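Unit 3: Domestic Manipulation
Part B. Clearing and sorting a counter 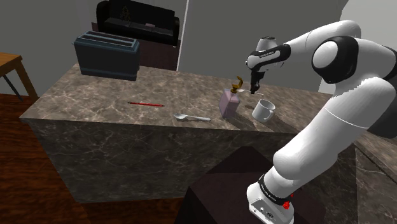
Counter clearing is the standard entry task in this unit for practical reasons. The work surface is flat, the objects are within reach of a fixed arm, and the goal can be stated in one line. It also exposes most of the weaknesses that keep arms out of ordinary kitchens.

1. Object classes

Mug. Rigid, open at the top, with a handle. Two usable grasps: across the rim or on the handle. The handle grasp depends on its orientation, so the planner needs a pose estimate as well as a label.

Pump bottle. Tall for its footprint, with a narrow head. Translucent walls give poor depth readings on many sensors. A grasp on the pump head is a common error and is marked as a failure in the exercise, even if the bottle lifts.

Spoon, pen and other thin items. These lie almost flush with the counter. Fingertips must come down close to the stone, and a height error that would be harmless with the mug becomes a collision or a missed grasp.

Toaster. Treated as a fixed obstacle. Do not plan a grasp for it.

2. Order of removal

Clutter makes the order matter. A thin utensil lying beside a bottle may have no clear approach until the bottle is moved. Cáceres and Mosquera (course reader, chapter 3) compare a fixed order, tallest object first, with a learned one. The learned order saved time on crowded layouts and made little difference on sparse ones.

3. Results from the January trials

The Zonumico planner was run on 685 simulated layouts and cleared the counter in 663 of them. The same planner, with no retuning, was then given 300 attempts on the bench arm in the Notden lab. Performance was clearly lower. Most of the losses were on cutlery, followed by translucent containers. Mugs transferred well.

The simulated figure should not be quoted as evidence that the chore is solved. Contact friction in the model was uniform, lighting was fixed, and no object was greasy or part full.

4. Can a machine do this chore yet?

For known rigid objects on a clear counter, yes, slowly. For a kitchen as people leave it, no. Wiping underneath, judging what is rubbish and putting things away in the right cupboard are separate problems, covered in Part C.

Aníbal Cáceres will run the simulator session. Jairo Mosquera looks after bench bookings.

Before the lab

Read chapter 3 of the course reader. Write down a removal order for the layout at the head of this handout and note the grasp you would use on each object. Bring it on paper.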